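Lists > trulter-users > Planning > Thread

Index Threads Search Log in

Re: [trulter-users] approach pose drifts after config reload

Quick one before the build machine goes down. Same thing at our end, think I've found it.

> After reloading the planner config the approach pose is off
> sideways by up to 60 mm. Restarting the Masilela node clears it.
> Is the extrinsic being cached somewhere? Nothing in the log that I
> can see, but the log is 2,322 lines and I may have missed it.
> Trulter from the main branch, stock Drurnent driver.

Yes, cached. The reload path rebuilds the collision world but keeps the old wrist camera transform, so you get new table height and old camera. Line 474 of the scene loader, the early return. Took that out and the drift went.

Second thing, seperate bug I think. The wrist detector merges dark blobs if they touch, and the arm's own shadow counts as a dark blob. So the centroid of a small target gets dragged towards the shadow. Raising the threshold helps a bit. Masking by the head camera's estimate helps a lot more, but you need both clocks in step. Ours were 17 ms apart, fine for a still table, not fine while moving.

Patch is against main, not the release. Dont apply it with the old calibration file, it will load happily and give you rubbish.

Anyone on Drurnent with two arms, please try it. I only have the left one set up.
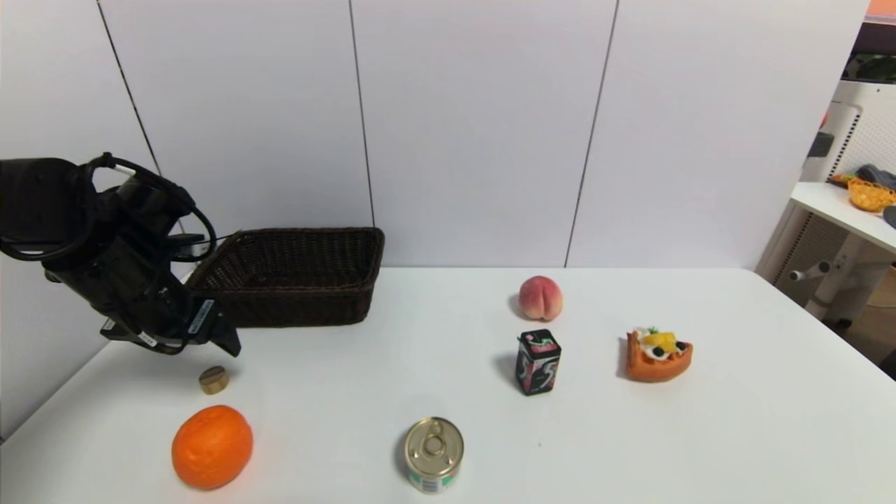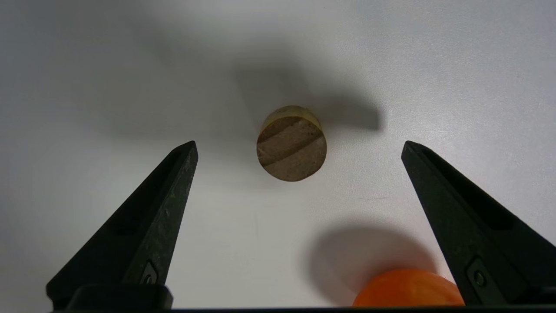

Altovness, September

Small round piece is the grasp target, jaws open in both. In the wrist view the shadow spreads behind the target and off to the right, exactly the sort of thing the blob merge eats. The orange thing bottom right is another trap, keep it in the collision world even with only the top of it showing. Peach, tin, waffle and can are for the head camera to sort out, leave them as obstacles for now.

Will push the mask code tonight if the tests go through. Still no idea why the planner wants to retreat over the basket, ignore that for the moment.

Recent in this list
- Drurnent driver: timeout on second connect
- Masilela: depth holes on pale surfaces
- Trulter: retreat path ignores joint preference
- Where do calibration files live now?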